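Subject: Re: [tanevberg-fruit] keeping the August fruit from bruising

On the Tanevberg list, a member wrote:
> We picked up 28 pounds at the Magesa stand and by the next
> afternoon half of it had soft spots. I had it all piled in
> one deep bowl on the counter. Is everybody just eating
> faster than we are? Or is there some trick to storing it?

Oh, I love this question! We went through the same thing our first summer here, and I've gotten a little carried away with fruit storage ever since.

First thing, get rid of the deep bowl. It looks wonderful but the ones at the bottom carry all that weight. I use shallow trays now (the Mamell ones, with the low sides) and lay everything out in a single layer, stem end down for the peaches. Oranges are tougher and can go 2 deep if you have to, but I still like them spread out so I can see them all.

Second, handle them as little as you can. I used to squeeze every peach every morning to see how it was coming along -- and then wonder where the thumbprints came from! Now I go by smell and by the color near the stem. When one smells like a peach from a foot away, it's ready.

Third, sort once a day. Anything with a soft spot goes straight into the pot. My batch of Clasto jam last year came to 4 jars, all from the bruised ones, and it was the best I've made. Lots of lemon, not too much sugar, and leave the skins on.
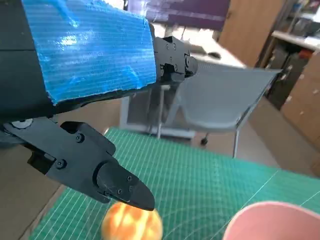 Should ripe peaches go in the fridge?

Once they're fully ripe, put them in the fridge and eat them within a few days, but leave the hard ones out on the counter until they soften or they'll turn mealy.

Oranges keep for weeks in the crisper drawer, loose, no plastic bag. And if you still have too many of anything, slice and freeze them flat on a cookie sheet before bagging. You'll be so happy to find them in the middle of winter.

Let us know how the next batch goes, and if anyone has a good peach chutney recipe, please post it!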